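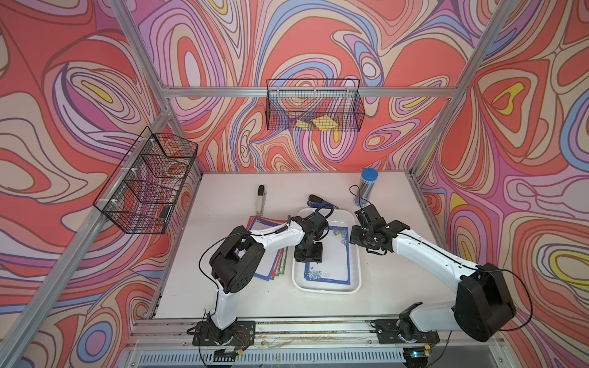
Peel and stick wallpaper in a rental - how long does it really hold?

gilix_road
Moving into a one bedroom in December and the landlord says no paint. Removable wallpaper is fine as long as it comes off clean. I want to do the wall behind the bed in something loud, lots of color. The wall is 8 feet high and a bit over 11 wide. Eggshell paint, no idea how old. Has anyone left this stuff up for more than a year and then taken it down? One store quoted me $239 for the material and I don't want to pay that twice.

Flonton
I had it up for 3 years in my last place. Came off fine on two walls. On the third it took paint with it in strips, and that was the wall the landlord had touched up right before I moved in. Fresh paint is the problem. If you can smell paint when you get the keys, wait a month.

marisol_k
Wash the wall first. Dish soap, then plain water, then let it dry overnight. Most of the corners I see lifting are over grease or dust.

dpw1010
I'll disagree with the whole idea. Eggshell is OK, but you said you don't know how old it is, and old landlord paint is usually four coats over something nobody primed. I lost $596 of a deposit over one bedroom wall. Hang a big piece of fabric from a rod and be done with it.

gilix_road
Was that a name brand or the cheap kind?

dpw1010
Mid price. I don't think it matters. The paint let go of the drywall, the glue was fine.

Kevser Sarıgül
I hang paper for a living, mostly the pasted kind. dpw is right that the paint underneath decides it, but you can test that. Put a strip of painter's tape on the wall, rub it down hard, leave it a day and pull it slowly. Do it in three spots, one of them low near the baseboard. If any paint comes up, don't do it.

With a big swirling pattern, look at the repeat before you order. Some repeat every 20 inches or so and you lose a lot on each drop to make it match. Buy one roll more than the calculator says, and check that the batch number is the same on all of them.

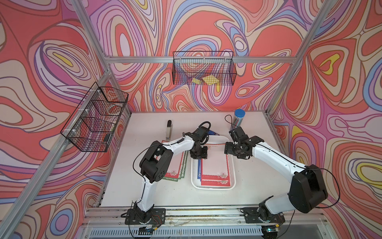 The other thing with busy patterns is how many walls you do. Three walls of it close in on you in a small room, and whatever you hang up has to be something plain and dark or it gets lost. One wall behind a bed is easier to live with. Keep the bedding one color and pull it from the paper.

Flonton
I had three walls and liked it. My bedroom was 9 by 10.

Kevser Sarıgül
Some people do. I've also been called back to take it down after two weeks.

marisol_k
Agree on the batch numbers. I ordered one extra roll later and the pink was off. You could see the seam from the hall.

gilix_road
OK, I'll do the tape test when I get the keys. What about outlets and the edge by the window?

Kevser Sarıgül
Breaker off, covers off, paper right over the box, then cut an X and trim. New blade every drop. By the window leave it a hair short of the trim - if it laps onto the wood it will lift the first time the heat comes on.

dpw1010
And take photos of the bare wall before you start. I didn't.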